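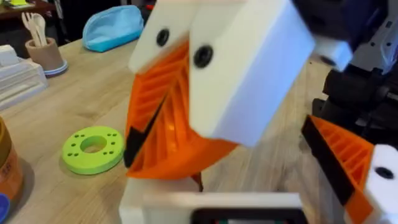

4 September 2023

Labor Day, building quiet, so I finally went through the governor survey export without the phone going. Writing this down before Doaa's call so that I don't talk myself into liking it.

Background for whoever reads this later: Benda is the charter network, Pranano is the parent portal they bought last year, and our job is to say whether the portal gives school governors anything they can use when they question a principal. The pitch is that a parent governor can open a dashboard the night before a board meeting and see how the school is doing. I have doubts about that, and most of them survived the day.

Export came down on the second try. First try gave me a file with headers and no rows. 2,768 rows in the good one. The cover note says "2,768 parent responses." Checked the ID column and it is one row per response per child, so a parent with three kids shows up three times, with the same answers copied down. Someone at Pranano must know this. It isn't in the note. I have not collapsed it to households yet because the household key is blank for one whole school (Tawfik), and I'd like to know why before I start dropping things.

Things that bother me, in the order I hit them:

The headline question is "I feel the school listens to me." Five points, agree to disagree. On the dashboard, the middle option is counted with the agrees. It's labeled "neutral or positive" in the small print and plain "positive" on the tile. A governor is going to read the tile. Asked for the raw split by school, got told it's "on the roadmap."

Tawfik again. 400 families on roll by their own figure, and the dashboard shows a response rate above 100 percent. That should have stopped somebody. It's the per-child rows, I'm fairly sure, but I can't show it without the household key.

The trend line. Last year's survey went out on paper in the spring, this one went out on phones in the first week of school, when half the parents have met the new teacher once. The dashboard draws a line between the two points and colors it green. I wouldn't draw that line at all.

Free text comments. I read all of them for Pristero, the smallest school, since the sentiment score there looked odd. 19 comments. "No complaints" was scored as negative. So was "my son used to hate math and now he doesn't." I make no claim about the other schools from this. But I'd want a person to read them, and a small school doesn't need software for that anyway.

On the other side, to be fair: the attendance page is good. I compared it by hand with the Pristero office register for one week and it matched on every day. It shows absences by grade, it says when it was last updated, and it doesn't try to tell you what to think. If the rest of the portal looked like that page I would have a much shorter entry here.

Call with Doaa, afternoon. She sat as a parent governor herself for a while and her view is softer than mine. Her argument is that most governors currently get a stapled packet at the door and a principal who talks for forty minutes, so even a poor dashboard gives them one question they wouldn't have had. I said a wrong number gives them a wrong question, and then the principal gets to correct them in public and they don't ask another one all year. She said that happens with the packets too. Fair point. We left it there.

She also thinks 32 tiles on one screen is too many, and on that we agree completely. I counted them because she wouldn't believe me.

Where we ended up, more or less: we don't recommend the survey page for board use as it stands. We do recommend attendance. I'd like to hold off on saying anything about the behavior page until we see how "incident" is defined, since two of the schools seem to log a forgotten gym kit and one clearly doesn't.

Doaa wants to put three or four governors in front of it and watch them use it. Happy to, but without the Pranano trainer in the room. Last time he kept pointing at the screen.

To do

Ask Pranano for the household key for Tawfik, and ask why it's blank instead of just taking a new file.

Rerun response rates by household for the other schools.

Get last spring's paper form. I've only seen the summary, and I'm not convinced the wording of the "listens" question is the same.

Doaa to write to the Benda office about the behavior codes.

Rename my working copy. There are two files called final in the shared folder and one of them is the empty one.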